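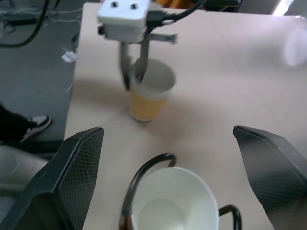 Mastholm's cup deposit plan leaves the hard questions for later

Mastholm wants to charge customers a deposit on every cup of takeout coffee starting in December, and the city says the plan will cut street litter in half within a year. How it arrived at "half" is harder to pin down.

The proposal, released this week, would add 52 cents to the price of any hot or cold drink sold in a paper cup. Customers would get the money back by returning the cup to a collection point. The city plans to open 21 of them in the first phase, most along the Duggan Avenue shopping strip and near the main bus station.

Paper cups have been a sore point here for years. The thin lining that keeps coffee from soaking through also makes the cups difficult to recycle, and the regional sorting plant has long sent most of them to the landfill with the rest of the trash. Few people in Mastholm would argue that this is a good arrangement. Whether a deposit fixes it is another matter.

The city's case rests mostly on a trial held last spring in Ivcombe, a college town with a compact center and a lot of students who walk past the same three coffee shops every day. In its summary, Mastholm calls the trial "a clear success." The full report, which runs as an appendix and seems to have been read less closely, is more careful. Returns were strong in the first few weeks, when the collection points were staffed and there was a prize drawing. After the drawing ended, they fell. The report does not say how far, only that the figures for the later weeks were "incomplete."

Nor did Ivcombe measure litter. It counted cups that came back, and a cup that came back might otherwise have gone into a trash can, a desk bin or the footwell of a car. Treating each one as a piece of litter avoided is generous.

There is also the matter of who gets the money. Under the draft contract, a private operator, Wikov, would run the collection points and keep a share of the deposits that are never claimed. The size of that share has been blacked out in the public version. A company that earns more when fewer people bring their cups back does not have an obvious reason to make returning them easy, and the draft sets no minimum return rate. It does set minimum opening hours, which are 9 a.m. to 5 p.m. Anyone who buys coffee on the way to an early shift will be carrying the empty cup around for a while.

Shops are split. The city mailed a survey to 764 food and drink businesses and reports that "a majority of respondents" back the idea. It does not say how many responded. Several cafe owners on Duggan Avenue said they did not remember getting it, and one said she found it in her spam folder after the deadline had passed. Larger chains, which already have the software to handle deposits, have mostly kept quiet.

For small shops, the cost is real. The city estimates that updating a cash register will run $600, with no grant to cover it. Street vendors who take only cash would have to record deposits by hand. The draft says guidance for them will be issued "in due course."

Supporters say the details can be worked out once the program is running, and that doing nothing has its own price. They point out that deposits on bottles and cans have worked well in many places. That is true, though a bottle is worth something to a recycler when it arrives. What happens to the returned cups is covered in one paragraph of the proposal, which says they will be "directed to appropriate processing." Asked which plant would take them, a city spokesperson said talks were still going on.

Customers who bring their own mug would pay no deposit, but they would not get a discount either. An earlier draft included one, and it was dropped without explanation.

Written comments are open until the end of the month. The city says it will publish the Ivcombe figures for the missing weeks if it can obtain them.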